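The Mug Shelf Can Wait

Philomena Annan has lived with her white kitchen in Warngate for two years, and she still gets excited about the corner. It's an L-shape, the plainest layout going, and I love it! One long counter down the left wall, the sink around the bend, and a good stretch of floor left over for anyone who wants to stand and talk while the coffee brews.

She spent $1568 on the counters and backsplash, white with a thin gray vein, and saved on almost everything else. The doors are flat, the handles are simple silver bars, and the floor is gray carpet – yes, carpet, and her feet thank her for it every September when the mornings turn cold.

What makes the room sing is how little color it takes. A yellow plate does it. So does a pink canister by the wall, next to a light wooden holder crammed with every spoon and spatula she owns (she tried a drawer and hated it). Her mugs are plain white ceramic with a good shine, and she wants a shelf for them near the sink, once she and her neighbor Valentin Zürcher agree on how deep it should be. 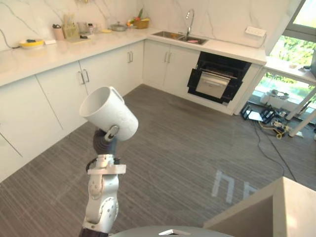
He says deep enough for two rows. She wants one row, so the handles all show, and I'm with her on that.

Contact us | © 2022 Pesier | Back to top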